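Section 6: Fitting the Hurness Over-Toilet Shelf Unit

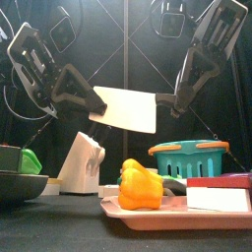
Can the unit stand on its own feet without wall brackets?
Only while you are putting it together. Once there is anything on the shelves, both brackets must be fixed to the wall. You may see it shown freestanding on the Gandano shop page, and you may have a neighbor who swears hers has never moved. Ignore both.

Before you start

The carton says the job takes one person. We have tried it that way and don't recommend it. Get a second pair of hands for steps 4 to 6.

Check the bag of hardware against the parts card. There should be 14 long screws, 8 short screws, 6 shelf pins and two brackets. If a screw is missing, ask for a replacement and quote part number 237. A screw from the kitchen drawer that "looks right" usually has the wrong thread and will strip the hole.

Measure the tank, lid included, at its widest point. Then measure again with the lid up. Many so-called universal units are universal only if you never need to lift the lid.

Fitting the frame

1. Lay the two side panels on a towel or a flat piece of cardboard, with the drilled faces up.

2. Push the shelf pins into the holes you want to use. The holes are closely spaced and it is easy to end up one row out on one side. Count from the bottom on both panels.

3. Join the panels with the lower rail and the short screws. Leave every screw a half turn loose. The leaflet that came with older units told you to tighten as you go, and the frame then would not square up.

4. With your helper, stand the frame up and lift it over the tank. Don't drag it. The plastic feet mark vinyl.

5. Fit the upper rail with the long screws. Set a level on it. If your floor slopes, and bathroom floors often do, turn the adjustable feet until the bubble sits in the middle. Then tighten everything.

Caution: Do not rest the frame on the tank or use the tank lid as a step. Porcelain cracks without much warning.

Fixing to the wall

6. Hold each bracket in place and mark the holes in pencil.

7. Check for pipes and wires before drilling. A cheap detector is better than guessing, but it can miss plastic pipe, so find out where the supply line runs as well.

8. Drill, insert the anchors and drive the remaining long screws. The anchors in the bag are made for solid walls. For drywall, buy proper hollow-wall anchors, whatever the label on the bag says about "all surfaces."

Note: On tile, put masking tape over the mark and start with the drill on slow. Hammer action stays off until you are through the glaze.

About the stick-on kit

Rultell sells an adhesive kit for people who can't drill. Carmela Robles tested it for us on glazed tile through the whole of August, with the shower in daily use. One pad let go. We don't count it as a wall fixing, and neither should you. If your lease rules out drilling, a low cabinet beside the toilet is a safer buy.

Loading the shelves

Put heavy bottles on the lowest shelf. Towels and spare rolls can go higher. The unit is described in the brochure as rustproof. The coating is good, but the cut ends of the rails are bare metal under the caps, so keep the caps on and wipe up standing water.

Check the brackets again after the first month. If either one wiggles, empty the shelves before you touch the screws.

Steps tested by Régis Poulain and A-yeong Yoon. Corrections to step 3 from Solange Barbier. For baskets and door hooks, go to Section 7.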